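5. Fitting out the corner

This section starts when the frame of the Vorovholm corner is already standing and the feet are leveled (section 4). If one post still moves when you push it with one hand, please go back to section 4.6 and tighten the brackets again. It is not possible to correct the frame well after the wall panels are inside.

You will need:
- the three printed wall panels (left, back, right)
- the floor sheet, gray marble pattern
- the horizontal rail for the back wall
- the black wire basket and the white basket
- the bag of white clips, 9 pieces
- the storage case with lid and handle
- the charging board with its red wire
- the 4 mm hex key from the frame set, a soft cloth, a tape measure

5.1 Laying the floor sheet

1. Unroll the floor sheet on a clean surface with the pattern side up. Leave it flat overnight if it was rolled in a cold room.
2. Wipe the base plate with the dry cloth. One grain of sand is enough to make a bump which you will see later.
3. Put the rear edge of the sheet against the rear of the frame first, then lower it slowly to the front.
4. Smooth it by hand from the middle to the sides.

The pattern has no correct direction. If one edge has a small damage, turn the sheet so this edge goes under the back wall.

Note: Do not glue the sheet. It must come out for cleaning (see 5.8).

5.2 Inserting the wall panels

The panels look similar at first, and this is the step where most of the letters to us come from. All three have the pale aqua-blue ground with white dots, the pink scalloped awning on the top and the white fence on the bottom. The awning is always up. The letter on the reverse side says L, B or R. Please look for the letter and do not decide by the mushrooms.

1. Take the panel B. Slide it into the groove of the two rear posts from above, with the print toward the inside.
2. Press it down until the fence meets the floor sheet. A gap as thick as a sheet of paper is allowed.
3. Do the same with L and then R.
4. Stand in front and check that the lower line of the fence continues around the corners. If it is higher on one side, lift the panel and put it in again. Do not hammer on the top edge.
5. Peel the protective film. Start in an upper corner and pull flat along the wall, not toward yourself.

The posts will cover a small part of the print in the corners, and the rail a part of the back wall. This is normal and the panel is not the wrong size.

Caution: The panel edges are sharp before they are inside the groove. Children should not help with step 1 to 3. They can help with peeling the film, and usually they like to.

5.3 Mounting the rail

The rail carries everything that hangs on the back wall, so take some time with it.

1. Push one sliding nut into the inner groove of each rear post.
2. Measure 290 mm from the floor sheet up to the lower side of the rail, on both posts, and mark with pencil.
3. Hold the rail on the marks and turn both screws until they just grip.
4. Measure again on the left and on the right.
5. Tighten the left screw, then the right one.

The rail should stand horizontal at the middle height of the wall. If you want to hang a deeper basket than ours, you may put it higher, but then the short clips will not fit every basket handle.

Note: Rails from the older Corgate set have a wider groove. They can be mounted on the same posts, but the clips of this set will fall out of them. Order the Jang adapter strip, or use the rail in this box.

5.4 Hanging the black basket

1. Open the clips with the thumb. They are stiff when new. Warm water makes them softer.
2. Place the clips on the rail loosely, without pressing.
3. Hold the basket in front of the wall so that its tall looped handle goes up and the mesh hangs under the rail.
4. Close the clips over the wire and the rail until each one makes a click.
5. Pull down with the hand, gently. The basket must not slide to the side.

The number of clips depends on what you will keep in the basket. Clips that are left over go back to the bag. Please keep them, as they are the part that is lost most often.

The maximum load of the rail is 4000 g, the basket included. For the things which belong in such a corner this is plenty. Do not hang a second basket on the same rail to get more room; use the left wall (5.5).

Put long and boxed things at one end of the basket, and leave the other end for what you take often. A box standing in the center seems more balanced, but you will have to take it out each time for reaching behind it. Small loose objects should first go into a box or a bag, because the mesh is open.

5.5 Hanging the white basket

The white basket belongs to the left wall.

1. Hook it on the left side with the hooks provided.
2. Check that the hooks sit fully in the groove and not on the edge of the panel.
3. Leave the wall under the basket free. The lower area is the space for the hand when you clean the floor.

If the user of the corner is left-handed, the white basket may be hung on the right side in the same manner. Panels L and R must not be exchanged for this.

5.6 Placing the storage case

The white case stands on the floor against the back wall, below the black basket and slightly to the left.

1. Close the translucent brown lid fully before lifting the case.
2. Carry it by the white handle on the top. Do not carry it by the lid.
3. Set it down against the wall, and check that the handle does not touch the basket above.
4. Open and close the lid one time. If the handle is in the way of your hand, move the case forward a little.

In a narrow corner it is useful to decide one time what lives in the case and what lives in the baskets. Our suggestion:
- In the case: things which should be free of dust, spare parts, cards, everything that is small.
- In the black basket: boxes, and tools with a long shape.
- In the white basket: cloths, and things that wait to be sorted.

This is only a suggestion. Kristýna Bartoš, who wrote the first edition of this guide, kept the cloths in the case for years and was content with it.

5.7 Placing the charging board

The charging board is black, with a row of yellow connectors. It lies flat on the floor to the left of the case, and it may go partly behind the case when space is short.

1. Make sure the board is not connected to the supply.
2. Lay it down with the row of connectors up.
3. Lead the red wire forward across the floor. Keep it without knots and without sharp bends.
4. Place the small connector at the end of the wire where you can take it easily.
5. Connect the supply last.

The free wire in front of the board should have at least 156 mm. With less than this you pull on the board each time you plug something in, and in the end you pull it out from its place.

Caution: Do not lay the wire under a foot of the case. Do not cover the board with cloths or paper. Do not charge anything while the floor sheet is wet from cleaning.

Caution: Use only the supply unit with the Grorkaron label that came in the box. If it is lost, ask for a replacement and do not try one from another device, also when the plug fits.

5.8 Cleaning and keeping order

Every week:
1. Disconnect the charging board and lift it out together with its wire.
2. Take out the case.
3. Wipe the floor sheet with a damp cloth, from the back wall to the front. Let it dry.
4. Wipe the panels with a dry cloth. The pink of the awning is sensitive to alcohol, so no window cleaner.
5. Put back the case first, the board second.

Every few months, for example in September and again after winter, unclip the black basket and wash it in warm water. Dry it completely before hanging. At the same time check both screws of the rail.

5.9 If something is not right

The fence does not meet in the corner: a panel is not fully down. Repeat 5.2, step 4.

The basket hangs with one side lower: a clip is closed over the rail only and not over the wire. Open it and close it again.

The rail turns forward under load: the sliding nut is across the groove. Loosen the screw, turn it back a quarter, tighten again.

The lid of the case does not close: something inside is standing higher than the rim. Please do not press.

The floor sheet makes a wave in front of the case: the case was pushed and not lifted. Remove it, smooth the sheet by hand from the wall to the front, and set the case down again.

For the arrangement of rail, basket, case and board, compare with Figure 9. 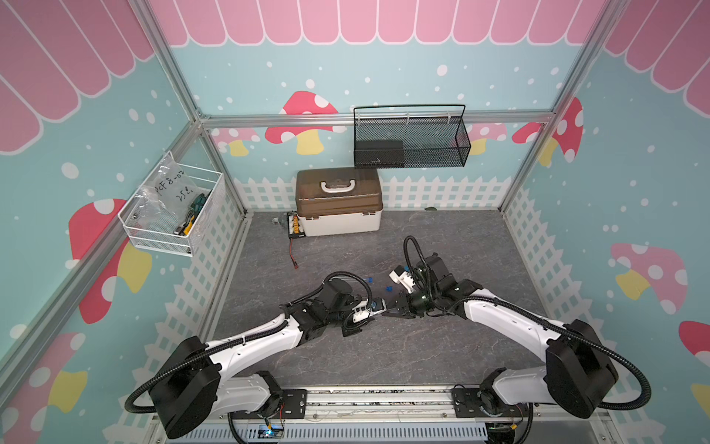

Figure 9. Rail, black basket, storage case and charging board in position at the back wall.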